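Kitchen Counter Tips Picked Up at a Robot Open Day
Household > Kitchen > Coffee and Small Appliances 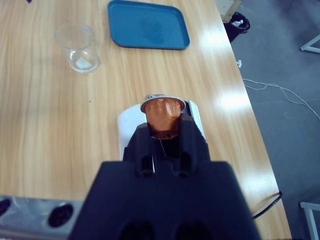 Coffee capsule held rim up in a two-finger gripper, Kondale open day.

Kondale held its spring open day on a Thursday in May. The coffee station ran from 2 p.m. and drew a steady line. The task was a short one: pick up a capsule, carry it to the machine, put it in, fetch a cup. Watching an arm do this slowly is a good way to find out which parts of an ordinary kitchen are badly arranged. The notes below are the ones that apply at home.

Capsules

Hold a capsule by the body, below the rim. The foil lid is thin and dents under a fingertip, and a dented lid can keep the capsule from seating flat. The operators at Kondale had set the grip on the body for the same reason. They said early trials with the grip across the rim gave them a drawer full of bent ones.

Store capsules all facing the same way. Either direction works, as long as it is consistent. A mixed drawer costs an extra turn of the wrist every time, and an arm has to put the capsule down and pick it up again to correct it.

A capsule should drop in with no force. If it needs pushing, take it out and check for an old one still in the chamber. Do not press down with the lever.

Empty the used-capsule bin at 7 capsules if the machine holds ten or so. Past that point they stack unevenly and the top one catches on the slide. Wipe the slide with a damp cloth at the same time.

Cups

Put the cup out before the capsule goes in. This was the order used at the demonstration and it avoids the most common spill.

Clear plastic cups are hard for a camera to find on a pale surface. They are also hard for a person to find at six in the morning. Keep them in one fixed spot, or use a colored cup. Light plastic cups tip easily when empty, so set them away from the edge and away from the path of your sleeve.

Do not run hot coffee into a thin cold-drink cup. Check the base for a heat rating first. Without one, use ceramic.

Trays

Use a small tray with a raised rim for anything that rolls. Capsules, bottle caps and measuring spoons all qualify. The rim should be high enough to stop a capsule on its side and low enough to reach over without tilting the hand.

Pick a tray in a color that contrasts with the counter. Blue on a wood tone works well. White on white does not.

Wash the tray once a week. Coffee grounds are abrasive and will scratch a soft plastic tray if wiped dry. Rinse first, then wipe.

Glare and lighting

Glossy counters under ceiling lights produce bright patches that hide water, crumbs and clear plastic. Kondale's staff listed glare as their most frequent cause of a missed pick. At home the result is a wet sleeve.

Three things help:
Move the work area so the light falls from the side.
Fit a frosted cover over a bare bulb.
Put a matte mat under the items you handle most.

To check a glossy surface for spills, lower your head until you are looking along it. Standing water shows up at once at that angle.

Cables

Run appliance cords along the back of the counter wherever the outlets allow. A cord that drops over the front or side edge will be caught sooner or later by a hip, a drawer or a child.

If a cord must cross the floor, keep it against the wall and take up the slack with a hook-and-loop tie. Loops left on the floor collect dust and catch feet. Do not coil a cord tightly while the appliance is running, as the coil can heat up.

Keep plugs and connectors away from the drip side of the machine.

Waste

Stand a small bin within one step of the coffee machine. Capsule foil, paper towels and spoiled filters then leave the counter right away. Line it. Coffee residue dries hard and is tedious to remove from a black plastic bin.

Order of work

The Kondale sequence took 12 steps, counting each pause. Most of these collapse into one motion for a person, but the order holds up:
Check the water level.
Place the cup.
Open the chamber.
Insert the capsule, foil side as the machine's manual directs.
Close and brew.
Eject the capsule as soon as the flow stops.
Wipe the drip plate.

Ejecting right away matters more than it seems. A capsule left in overnight drips into the chamber and leaves a ring that takes descaler to shift.

Other stations

Namus had a dish-rack demonstration in the next hall. One point to take from it: load plates from the back of the rack forward, leaving every other slot free for bowls. Greco showed a towel folder that needed nearly two minutes per towel. Its fold was a plain one in thirds, and it does fit a narrow shelf better than a fold in quarters.

Trasberg's jar opener was out of service during our visit. The handout suggested a rubber band around the lid for grip, and that works.

Visitor information

The Kondale site asks visitors to register at the front desk. The desk reported 695 visitors for the day, so arrive early if you want to stand near a table. Parking is behind the building. Closed shoes are required in both halls.

Filed under: coffee machines, counter layout, open days
Related pages: Descaling a capsule machine; Cord storage for small kitchens; Removing coffee stains from plastic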